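Flanditine 桌面操作套件

Flanditine 是 Ustum 公司推出的一款桌面机械臂套件,面向高校实验室、职业学校和小型研发团队,主打“开箱当天就能抓东西”。套件由一条单臂、一只二指夹爪、控制盒以及配套软件 Allum 组成,另附一册练习手册。名称在中文用户中没有统一译法,论坛上多直接写原文,也有人简称“弗兰”。

历史

项目最初是 Ustum 内部的教学工具,代号 Chareonsuk,由工程师 Yến Vi 主持。早期版本只能按示教点重复动作,没有视觉输入。同年1月,开发组改写了整套控制程序,加入示教录制与模仿学习功能;11月7日,正式版开始发货,首批共42套。Chareonsuk 这个代号至今仍保留在软件的启动画面里,老用户看到时难免会心一笑。

构成与安装

机械臂以夹具固定在桌沿,不需要在桌面打孔,搬到另一张桌子上也只要约13分钟。控制盒可放在桌下,线缆从臂身后方引出。夹爪为可更换部件,手册给出了4种指尖的安装图。

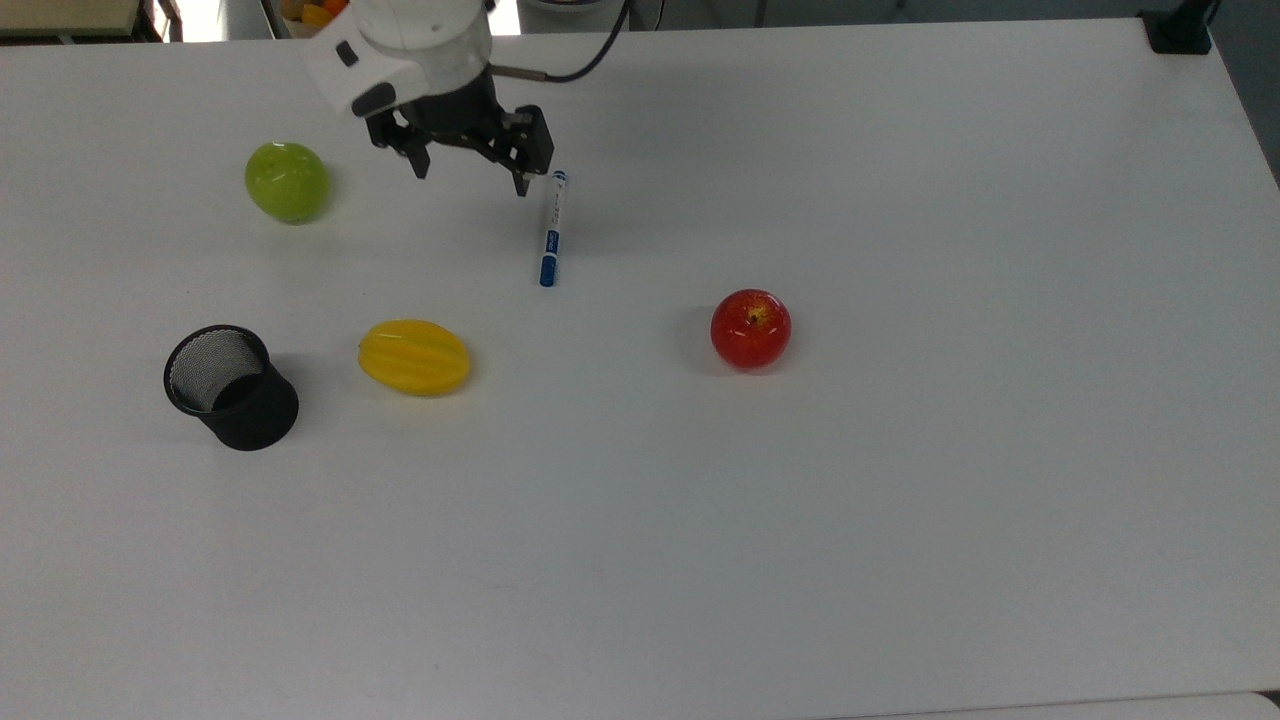 练习手册是整个套件里最讨人喜欢的部分。它共分9章,从单件抓取讲到多物体分拣,难度爬升得相当平缓。手册没有沿用常见的彩色积木,选的全是日常东西,这一点实在高明:同一张白色桌面上,红苹果和青苹果圆而光滑,杨桃带着一道道棱,白杆蓝帽的记号笔又细又长,黑色网状笔筒则斜着摆放,每一件都要求操作者重新考虑夹爪的角度和开口。对付记号笔时,两指得降得很低,几乎贴着桌面,初学者多半在这里第一次体会到高度标定的意义。杨桃那一节写得尤其细,专门讨论了应当顺着棱夹还是横着夹,读起来津津有味。

软件

Allum 负责录制、回放与训练。用户拖动机械臂完成一次动作,软件便同步保存关节数据和画面,之后可逐段修剪。界面支持中文,菜单层级很浅,常用的“重录本段”按钮就放在时间轴旁边,用过其他同类软件的人会明白这有多省心。训练既可在本机进行,也可导出数据另行处理。

评价

使用者普遍称赞其安装便利和手册质量,认为它让课堂时间真正花在了抓取本身。批评集中在两处:一是控制盒风扇声偏大,小教室里比较明显;二是 Allum 的导出格式说明过于简略,字段含义往往要自己试出来。Ustum 表示后续版本会补全文档,更换风扇的方案仍在测试。

参见:二指夹爪、示教编程、模仿学习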